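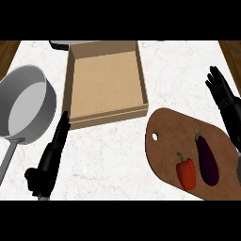 図1 シミュレータ上の調理台の場面(左に片手鍋、奥に段ボール箱、右にまな板と野菜)

Clurent シミュレーションキット試用評価 中間報告(12月分)
提出先:Leitão 助成プログラム 事務局御中
報告者:Jukeo 開発室

いつも本事業を温かく見守っていただき、ありがとうございます。前回の報告では環境構築の遅れについて長々と書いてしまい、ご心配をおかけしました。その後は少しずつ手が動くようになり、今月はようやく製品そのものの使い心地についてお伝えできそうです。年の瀬のお忙しい時期に恐縮ですが、お茶でも飲みながらお読みいただければ幸いです。

1.今月の作業

Clurent のキットは、双腕ロボットと多指ハンドのモデル、台所まわりの物体データ、それに遠隔操作用の記録ツールがひとまとめになった製品です。申請書では「導入から最初の記録まで」を前半の目標としておりましたが、こちらは無事に終わり、現在は調理台での片付け作業を題材に、場面づくりと操作の記録を並行して進めています。

図1の場面では、まな板の上に赤いパプリカとナスを並べて置きました。課題は、この二つを一つずつ段ボール箱へ移すというものです。言葉にするとあっけないほど簡単なのですが、丸みのあるパプリカと細長いナスとでは指の回し方がずいぶん違い、操作を担当する者の間でも毎回のように議論になります。つかむ前に手首をどちらへ傾けておくか、という話だけで昼休みが終わってしまった日もありました。

今月記録した操作は96本です。このうち29本は、途中で野菜を取り落としたもの、箱の縁に引っかけたものなどで、学習用からは外しました。ただし捨ててはおらず、失敗例として別に保管しています。後半の評価で使い道がありそうだと考えているためです。

2.使ってみての感想

良かった点から申し上げますと、まず場面の作り替えがたいへん楽です。鍋やまな板の向きを変える、箱の位置をずらす、といった変更は設定ファイルを数行直すだけで済みます。図1のまな板も斜めに置いてありますが、こうした配置を12通り用意するのに、半日もかかりませんでした。以前、手作りの環境で同じことをしていた頃は、一つ直すたびに別のところが崩れ、そのたびに皆でため息をついていたものです。

見た目の質も期待以上でした。大理石の天板の筋模様やナスの皮のつやなど、細かなところまで描かれています。もっとも、絵がきれいであることと物理計算が正しいことは別の話ですので、この点は浮かれすぎないようにと室内でも言い合っております。

困っている点もいくつかあります。いちばん大きいのは指先の接触で、ナスのように表面のなめらかな物体を軽くつまむと、ときどき細かく震え出します。摩擦の値を上げれば収まるのですが、上げすぎると今度は指に貼りついたような動きになり、ちょうどよいところがなかなか見つかりません。製品の窓口に問い合わせたところ、丁寧な返事と調整用の資料をいただき、現在その手順に沿って試しているところです。

もう一つは説明書です。導入の章はたいへん親切なのに、両手の協調動作の章に入ると急に記述が薄くなり、用語も前の章と揃っていません。新しく加わった者が土曜日の夕方まで悩んでいたのを見て、これは申し訳ないことをしたと思い、室内向けの手引きを書き始めました。今のところ10ページほど、と書きかけて数え直しましたらちょうど10ページでした。来月にはもう少し増えている予定です。

3.比較対象について

申請時にお約束した Lernberg 社のキットとの比較は、まだ手をつけたばかりです。先方の評価版が届いたのが月の半ばで、物体データの形式が異なるため、同じ野菜と箱の場面を再現するところから始めています。ハンドの指の構成も同じではなく、どこまでを「同じ課題」と呼んでよいのか、線引きに迷っております。事務局のほうで過去に似た比較をされた例をご存じでしたら、ぜひお知恵をお借りできればと存じます。

4.予算の状況

計算機の利用料は計画内に収まっています。遠隔操作用の手袋を一組追加する件は、前回ご相談したとおり見送り、今ある機材を交代で使うことにしました。使う順番の表を壁に貼ったところ、思いのほかうまく回っています。

5.来月の予定

・接触まわりの設定を決め、必要な操作を記録し直す
・鍋を使う課題の準備(野菜を箱ではなく鍋へ入れる動作)
・Lernberg 社キットでの場面の再現
・手引きの初稿を室内で回覧

鍋の課題では、長い取っ手に腕が当たらないよう経路を考える必要があり、段ボール箱のときより手間がかかりそうです。箱への移動で得た操作の記録がどこまで役に立つか、私どもも楽しみにしております。記録の一覧と設定ファイルは共有フォルダに置きましたので、お時間のあるときにご覧ください。ご不明な点は開発室までいつでもお寄せください。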